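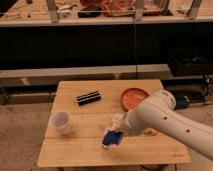
A white robotic arm over a small light-wood table.

Brorkidton are through to the cup semifinals after Nanna Mikkelsen scored twice in the last ten minutes to beat Florar 2-1, and what a finish it was!

Florar led from the first half through Auður Vestergaard's free kick, and they looked comfortable until Mikkelsen headed in a corner. Her winner was even better — a first-time volley from the edge of the box that went in off the post.

"I just hit it and hoped," she said.

A crowd of 900 watched the game, the club's best since August. Brorkidton will play Navar next.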